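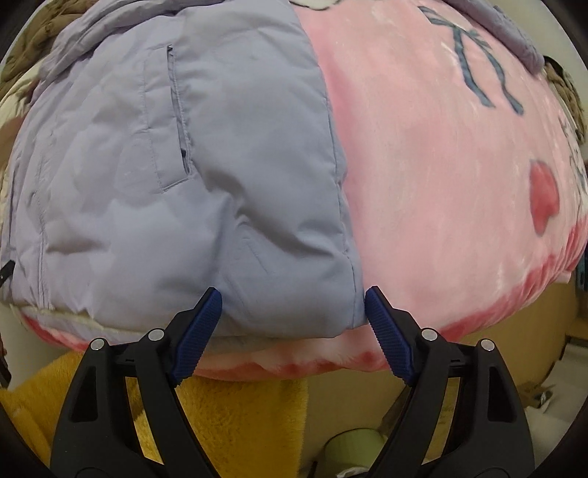

Padded jacket in lavender-grey, folded on a pink plush blanket

Jeltdale Padded Jacket

Colour: Lavender-grey
Fabric weight of lining: 75 gsm
Packed weight: 220 g

We've been wearing the Jeltdale around the shop since May and we're very fond of it. It's a light padded jacket for the in-between weather, when a windbreaker isn't enough and a parka is silly, and it has turned into the one we all grab for early dog walks, cold bleachers and the drive home after a swim.

The colour is a big part of it. We call it lavender-grey, and it changes a fair bit with the light. Sometimes it's a pale lavender, sometimes it goes cooler and bluer, especially down in the creases. If you were hoping for a bright purple, have a look at the Carberg instead – that one is properly purple!

The outside is smooth and slightly puffy, so it feels soft in the hand and folds down without a fight. The pocket is a long, nearly upright welt with a line of stitching around it, and it sits at a bit of a slant so your hand finds it easily. Samuele De Luca, our buyer, fussed over that pocket for two seasons (the first sample had a mitt-sized opening and everything fell out of it) and we think he got it right. The side seam is double stitched down to the hem.

Fit

Regular, with room for a sweater. Between sizes? Go down if you'll wear it over a T-shirt, stay up if you layer. Sleeves run a touch long, good news for tall people and for anyone who hates cold wrists.

Folding and packing

The padding creases when it's folded and the wrinkles are soft ones. Lay the jacket flat, bring the sleeves in, fold it once and press the air out with your forearm. Don't leave it squashed in the bottom of a suitcase all winter. A shelf or a wide hanger is much kinder to it, and a good shake brings the puff back.

Washing

Close the zippers, turn it inside out and wash cool with a little mild soap. No fabric softener. Tumble on low with a couple of clean tennis balls and stop to break up any clumps with your fingers. It may need a second go in the dryer – padding holds water longer than you'd think.

Please wash it apart from fluffy blankets and new towels. Pink fuzz on a pale jacket takes ages to pick off.

Goes well with

The Grasso knit hat in oatmeal, or the Bullness scarf if you like something longer. Both are warm without being bulky, and both look lovely beside the lavender.

Sizes and stock

XS to XXL. We made 900 for this run and the middle sizes are moving quickest. If yours is out, leave your email on the waiting list and we'll write when the next lot comes in.

Exchanges

Try it on at home with the tags attached. Exchanges are free for 8 weeks, in store or by mail, and we'll happily measure a particular size for you before you order.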